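Cidar Approach

The ground school at Cele issued one binder per student, and Adomaitis had read his to section 18 before the instructor finished calling the roll. Section 18 covered bleed air. He underlined the valve temperatures and left the rest alone.

"Pack two fails in the climb," the instructor said. "Adomaitis. Go."

"Check the trip light. Reset once. If it trips again, leave it off and limit altitude."

"Limit to what?"

He gave the figure from the old edition. The instructor wrote it on the board and drew a line through it.
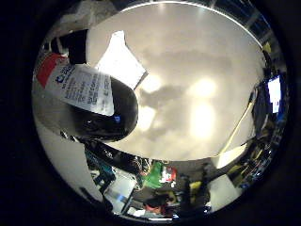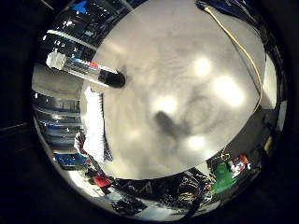
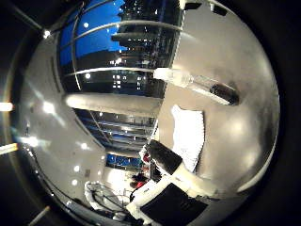
The amendment had come out in February. His binder still held the original page, with the amendment folded behind it, unfiled.

At the break Mārtiņš opened the rings, removed the old sheet and inserted the new one. He signed the revision record and entered the time, 0900. Pavard, at the next desk, watched him do it.

"You could have just remembered it," she said.

"I did remember it. I remembered the wrong one."

She slid her own binder across. The same amendment was folded in the same place. He opened the rings for her and held them while she found a pen.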